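Chapter 5
Color Next to Color

I ruined a living room once. I was twenty-three, I had just moved into the top floor of a house on Jarar Street, and I had found a gray paint I loved so much that I carried the chip around in my wallet for most of July. On the chip it was a soft, quiet gray, the gray of a good sweatshirt. On four walls it was purple. I don't mean a little bit purple, either. My mother came up the stairs, looked in and asked if I was expecting a baby girl.

The paint store had mixed it correctly (I went back and argued, and the poor man behind the counter brushed some on a card and held it against my chip, and of course they matched). What I had forgotten was the floor. The floor was old yellow pine, acres of it, and a big patch of yellow pushes any gray beside it toward violet. My eyes were doing what eyes do.

So this chapter is about neighbors. Up to now we've been treating colors one at a time: what to call them, how light or dark they are, how strong or weak. In Chapter 4 you mixed your own twelve-step wheel and, I hope, got paint on something you shouldn't have. Now we put colors side by side and watch them misbehave!

Two things are going on, and it helps to keep them apart. The first is contrast. Your eye exaggerates the difference between a color and whatever surrounds it, so a middle gray looks darker on white and lighter on black, and a dull orange can look almost hot when you set it on blue. The second is plain old bounce. Light hits one surface, picks up some of its color, and lands on the next surface over. Contrast happens in your head. Bounce happens in the room, and a camera will catch it as easily as you will. Hold a buttercup under your chin and you've got bounce. Kids have known about it forever.

Bounce is easiest to find on curved things, down low, where the surface turns toward whatever it's resting on.
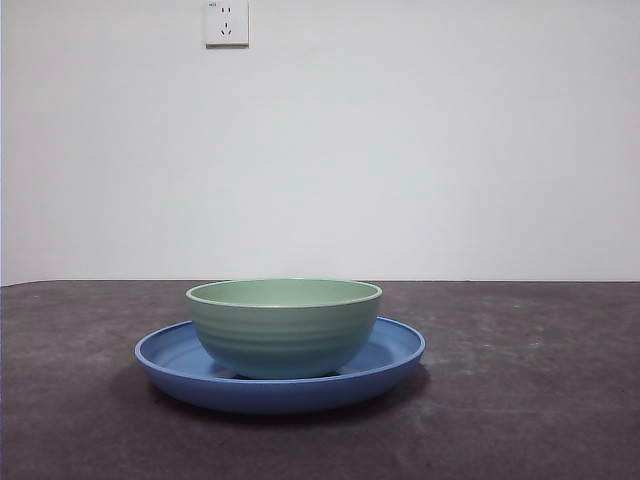
Figure 5.1 Green bowl on a blue plate. Compare the color near the rim with the color lower down, where the green turns slightly bluish.

If you had to paint that bowl from memory, I'd bet you would reach for one green and use it all the way down. I did that for years. My teacher, Mitsuko Iwasaki, used to come up behind me in the studio and put her thumb over the bottom third of whatever I was painting and say, "What is it sitting on?" That was the whole critique. She'd walk off and I'd stand there mad, and then I'd mix a little of the tablecloth into the pear and the pear would finally sit down on the table instead of floating over it.

You'll do a lot of that in the exercises, so let's talk supplies. You need colored paper, and more of it than you think. I use the Uchida assortment when I can get it because the sheets have no shine, but any matte paper will do, and magazine pages are fine if you can stand the gloss. You also need scissors, a glue stick, and a sheet of middle gray. Save your scraps. Half the good discoveries in my classes come out of the scrap box.

One more thing before we start. Do the exercises in daylight if you possibly can, and do them at the same time of day. I like ten in the morning. A lamp has a color too, and we'll get to lamps in Section 5.4, but I don't want them mixed up in this yet.

5.1 One Gray, Two Grays

Cut two squares from your middle gray, both from the same sheet. Glue one in the center of a yellow page and the other in the center of a violet page. Prop the pages up next to each other and go stand across the room.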